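The Understudy of Grondow

The theatre in Drirkthorpe had a cellar, and in the cellar lived the costumes. Ysaline Boyer went down there in January, on her second evening with the company, because the director wanted a grey coat and everybody else had a line to learn.

She had no line to learn. She was the understudy for the Widow in "Grondow", a musical play about a town that votes to move itself to the other side of a river. The real Widow was Mrs Fujimoto, who had sung the part in eleven towns and had never once been ill.

"You will like it with us," Mrs Fujimoto had told her on the train. "You will see the whole country and you will not be tired."

The coat was on the last rail. It was too long for the Mayor and it smelled of other people's winters. Ysaline put it on to carry it more easily, and with her hands free she began to sing the Widow's song, the one from the second act, when the houses are already on the carts. She sang it softly at first. The cellar gave her voice back a little larger than she had sent it, and so she sang the last verse as if there were people.

When she finished, somebody clapped twice on the stairs.

"The third line is too quick," said Mrs Fujimoto. "You are afraid of the silence after it. Let them wait."

Ysaline took off the coat. Her face was hot. "I was looking for this," she said.

"Of course. And you found it."

They went up together, past the boiler and the painted river, which was rolled like a carpet. Mrs Fujimoto walked slowly and held the rail. In the dressing room she sat down and did not touch her make-up.
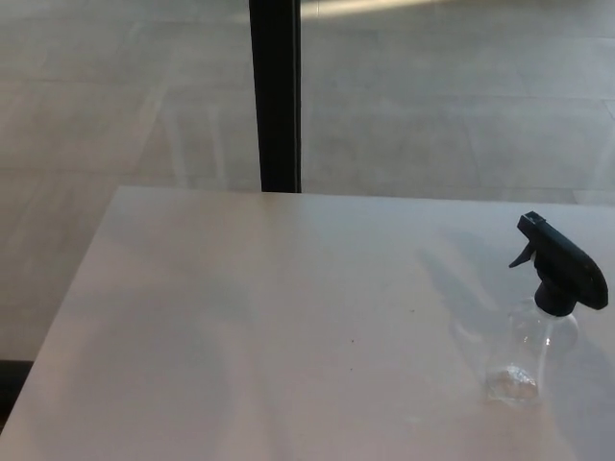 A spray bottle on the table.

"How many seats are there here?" she asked.

"1,209," said Ysaline. She had read it on the plan beside the stage door.

"In Wondwood there are 3,000. That is on our way in spring. It is a horrible hall, they eat during the songs." She looked at herself in the mirror for some time. "My sister lives in this town. Did I tell you? She lives 4 streets from here and she has not heard me sing since we were girls. We had a quarrel about a piano. Tonight she is coming, she wrote me a note."

"But that is wonderful."

"Yes. I would like to sit beside her."

Ysaline did not understand at once. In her own language she would have understood, perhaps, but Mrs Fujimoto said it in the same voice in which she asked for tea. Then she pushed the black shawl across to her, and the little comb with the missing tooth.

"You are not ill," said Ysaline.

"I have a terrible throat. Listen." She coughed, very badly for an actress of her experience. "Go and tell him, before he starts shouting about the coat."

The director shouted anyway. He shouted that the posters were printed, that the Mayor and the Widow had a dance in the first act and that the dance had a lift in it. Then he looked at Ysaline in her shawl, and he asked her to turn round, and he went away to speak with the orchestra.

Of the first act she remembered almost nothing afterwards. There was the lift, and the Mayor breathing like a horse under the grey coat, and a light which stood always exactly where she wanted to look. Somebody laughed where there was no joke. She bowed when she had to bow.

In the second act the painted river came down behind her and the carts rolled on. She walked to the front. She could see as far as row 3 and no further, and the faces there were only pale shapes, some with spectacles.

She sang the first line, and the second. She sang the third and she stopped.

It was a very long silence. A seat creaked somewhere on the left side. The conductor looked up at her with his stick in the air, and she saw that he was frightened, and she let him be frightened a little more. In the dark somebody coughed, very badly, and somebody beside her said "Sh!" in a voice so much like Mrs Fujimoto's own that Ysaline nearly smiled.

Then she took her breath and went on with the fourth line.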